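About Nosonard

People write to us with one question more than any other: can a machine do my housework now? Our answer is: some of it, slowly, and with a person near. Nosonard is a small company of 13 people, and we have worked on this question for 4 years.

We test robots on chores. We do not build the arms or the motors. Other companies send us their machines or their software, and we tell them what the machine can do in a room where things are not in order. Our first customer was Pornura, who wanted to know if a robot could tidy a waiting room. It could not, at that time. They are still our customer.

The chore we know best is putting things away. It sounds easy, but a magazine is a difficult object. It is flat, it bends, and the cover is smooth, so the fingers have little to hold. A tray with a raised rim makes it harder, as the fingers must go down between the rim and the paper. 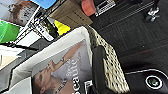
A magazine in a white tray, with a wicker basket beside it.

Our test plan has the name Nostimero. In the last round, which ended in June, we made 2000 attempts at picking up and putting away common household things. The machines finished 1357 of them without help from a person. We publish the failed attempts together with the good ones, and we ask every customer to agree to this before we start.

Shelves are the second large part of our work. A person looks at a full shelf and knows at once which toy is in front and which can be moved. For a machine this is still hard.

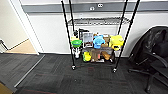
Soft toys change their shape when you press them, and a box behind a soft toy is easily pushed to the back. We score these cases separately, so that a good result with boxes does not hide a bad result with plush.

For shop floors our opinion is a little more positive. The goods there have known sizes and usually stand in rows. In the Vidal project we look at refilling of low shelves during the night, and we expect useful work from machines there sooner than in a family home.

The company is led by Birthe Þrastardóttir, who started it after many years in warehouse planning. She still reads each report before it goes out. If you have a machine and want to know what it can do, please write to us. Visitors are welcome after 2 in the afternoon.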